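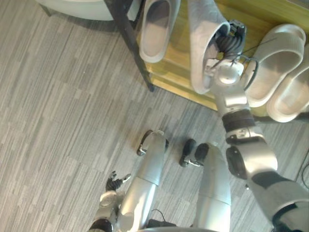 4.2 Footwear storage at the entrance

Shared slippers were provided at all 19 sites in the study. They were kept close to the point where outdoor shoes were removed, and in most buildings they were the only items that every visitor handled on arrival. This section considers how they were stored and returned, and how far the choice of rack affected the order of the entrance area over the course of a day.

Two kinds of storage were compared. The first was a closed cabinet with a tilting front, already in use at the Stestach site before the study began. The second was a low open rack with a single usable surface, of the kind shown in Figure 3. Staff at the Oei site had asked for open storage on the grounds that visitors could see at once whether a pair was available.

Figure 3. Pale grey slide slippers and a low rack with a dark metal frame, on carpet tile.

Pairs were recorded as complete when both slippers lay side by side and pointed in the same direction. A pair was recorded as split when its two members were separated by another slipper or by a gap wider than one slipper. Slippers found on the floor were entered under a separate heading, whether or not the matching slipper was also on the floor. Entries were made in the Notitz record book at the end of the morning and again at closing time.

Of the 53 closing-time entries made for open racks, 7 included at least one slipper on the floor. Split pairs were more common than this and tended to occur at the end of the rack nearest the door, where people stood while changing. The middle of the rack remained in better order throughout. At the closed cabinets, slippers were seldom left on the floor, but staff reported that pairs were often pushed in on top of one another, and that the lower compartment was rarely used unless the upper one was full.

The use of one style and colour at each site had mixed effects. It made the entrance look consistent and allowed any left slipper to be matched with any right slipper of the same size. It also made sizes hard to tell apart at a distance. At the Sirnura site, where 3 sizes were in use, slippers of different sizes were frequently returned as a pair, and the error was noticed only when the next visitor tried them on. A small mark on the footbed was introduced there in June, and staff considered it helpful, although the period of recording that followed was too short for a firm comparison.

The floor covering also had some bearing on the results. On patterned carpet tile, staff described a stray slipper as less noticeable than on a plain hard floor, and it was more likely to remain where it lay until closing. Sites with hard floors were swept during the day, and slippers were picked up as part of that work. The two effects could not be separated with the records available, and they are treated together in the analysis in Section 5.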